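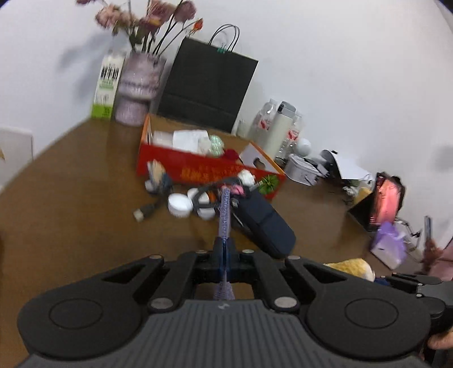 Pankaj Vashisht
Home and Storage Writer, Grimorwood

The owner of Durklow does not start with closets. She starts with whatever flat surface is nearest the place where people put down their bags, and on the Sunday I met her that was a brown table against a white wall. It had dried flowers in a glittery lilac vase, an open red box with packets in it, a black paper bag with rope handles, and cables.

Durklow is a two-person business that sorts homes for people who are moving, downsizing or tired of looking for things. She asked me to leave her name out, as her clients tend to be private and she likes to match them. She has been doing the work for 4 years. Before that she packed orders in a warehouse, and she says most of what she knows comes from there.

"People think I'm going to throw their things away," she said. "I hardly throw anything. I ask what it is and where it lives. If it doesn't live anywhere, we pick a place."

I asked what she looks at first on a table like this one.

"Cables. Always the cables. They get into everything. You pick up one thing and three others come with it." She pointed out the coiled black one. "A coiled cable is easier in one way. It stays short. But it catches on things, so I don't put it in a box with anything soft. It goes in a bag of its own."

Her rule for cords is that each one gets tied, labeled and laid flat. She uses paper labels folded over the cord, with the name of the device on one side and the room on the other. If the owner can't say what a cord is for, the label says "unknown" and the date goes in her notebook. After 2 months she calls and asks if anyone has missed it.

"They haven't," she said. "Then they decide. I don't decide."

The braided cord in blue and lilac got different treatment. Decorative cords and ribbon she stores with gift wrap, wound around a piece of card with a slit cut in each end. She does not knot them, because a knot leaves a kink that is hard to get out of a braid.

Boxes came up next. I said that I keep nice ones and never use them, and she told me most of her clients do too. On a job last June, for a family in a neighborhood called Indamero, she found 70 of them in one hallway cupboard, nested inside each other.

"Good boxes, too. Tea boxes, holiday boxes, shoe boxes. I didn't tell them to get rid of them. I told them to use them as drawers. A strong box with the top open is a drawer. You put it on a shelf and you pull it out."

The red box on the table was the kind she likes for this. It was already holding small things, white packets and a red flower-shaped ornament among them, and she saw no reason to move them somewhere plainer.

"If it's working, leave it. I'd only ask that the box has one subject. Festival things, or tea, or sewing. When it has five subjects you stop looking in it."

She had a similar view of paper shopping bags. She keeps a few with good handles and folds the rest flat. The black one had its handles held together with a small green clip, and she approved. A bag that has been clipped shut stays upright and doesn't turn into a place for receipts.

Dried flowers she treats as furniture. They get a spot against a wall, out of the way of elbows, and they are moved last and put back first. "They shed," she said. "Every time you pick up the vase you lose a bit. So you work around it." To dust them she uses a hair dryer on the cool setting, held well back. She picked this up from a florist on Shukla Street and has passed it on to everyone since.

We talked for a while about money. Durklow charges 100 dollars for a first visit and then by the half day. She will not sell containers to clients or take a commission on them. Early on she used to arrive with a carload of plastic bins, and she found that the bins were what people remembered. They wanted more bins. Now she brings labels, card, a pen and a roll of soft ties, and the boxes come from the house.

I asked if there was anything she found hard.

"Toys," she said. "Soft toys most of all, and not only when there are children. Adults have them. I have them. You can't put a soft toy in a category. It looks at you."

She sorts them by where they are going to sit. One on a desk, one on a bed, and the others in a cotton bag that closes, never plastic. A fuzzy yellow one with curly pile, like the one here, she would brush with a dry baby brush and keep away from anything with hooks or glitter. She was firm about that. Glitter from a vase or a card gets into the pile and stays.

Then there are the small hard cases. She likes cases with rounded corners, as they slide in next to other things, but she makes people open every one in front of her. Too many times she has labeled a case by its shape and been wrong. Glasses cases have had earphones in them, and pencil cases have had coins. 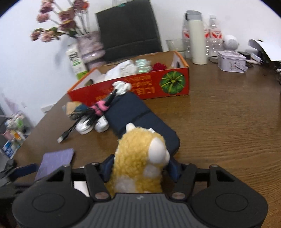
What she tells people to do first

I asked for something a reader could do in an evening without hiring anyone.

She said to pick one table and clear a patch at one end, big enough for a dinner plate. Everything with a plug goes on the patch. USB leads, chargers, whatever else has a metal end. Tie them and label them before touching anything else.

"After that, the small shiny stuff. Little ornaments, clips, things that came off other things. Put them in a bowl and leave the bowl out for a week. Half of it gets claimed."

The larger items she leaves where they are until the end. A box or a vase that has been in one spot for months is usually in the right spot, and moving it early means people lose track of the table they know. She takes a photo on her phone before she starts and shows it to the client afterward.

I tried it at home the same night. The cables took longer than I had planned for, and I had to borrow a pen. I now have four labels that say "unknown" – one of them is on a charger as thick as my thumb – and a bowl by the door with a key in it that fits none of our locks.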